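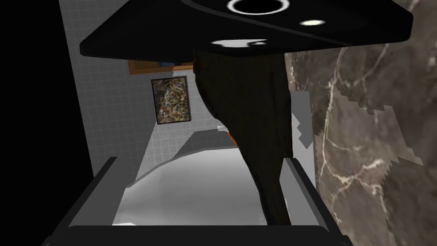

Dark brown item with a fabric-like texture, resembling a cloth, between two gripper fingers.

Workshop Tips: Keeping a Small Server Cabinet in Good Order
Reviewed 20/01/2024

The following recommendations apply to home and small workshop installations of up to 8 rack units. They have been prepared for owners of the Zirkano wall cabinet, but most of them hold for any enclosed cabinet of similar size.

Placement
Mount the cabinet on an inside wall, clear of radiators and direct sunlight. Allow a full hand's width on each vented side. Cabinets installed in a workshop should be kept away from saws and sanders, as fine dust passes through most door filters.

Cleaning
Shut down the equipment and disconnect it from power before opening any case. Fans should be held still with a finger while compressed air is used. Wipe the outside panels with a dry microfiber cloth. Household sprays must not be applied to vents or ports - a lightly dampened cloth is sufficient for marks on the door.

Door filters may be rinsed in lukewarm water and must be completely dry before they are refitted. In a clean room, twice a year is adequate. In a workshop, check them monthly.

Cables
Label both ends of every cable before removing it. Hook-and-loop strips are preferred to plastic ties, which can pinch network cable when pulled tight. Power leads should run down one side of the cabinet and data leads down the other. Leave enough slack for each unit to slide forward without strain.

Backup power
A Pliris 600 or Pliris 1,000 battery unit belongs at the bottom of the cabinet, where its weight will not pull on the upper rails. Test it each December by starting a normal shutdown from battery. Replace any battery that is swollen or warm to the touch when idle, and take the old one to a collection point that accepts them.

Spare parts
Keep cage nuts, screws and one spare fan in a closed box on the cabinet floor. Kneath rails use their own screw size, and ordinary rack screws will damage the thread.

Record keeping
Elis Wynne, who maintains the Flisum workshop pages, recommends a paper log taped inside the door. Enter the date, the work carried out and the initials of the person responsible. Drive serial numbers should be entered on a separate sheet and stored away from the cabinet.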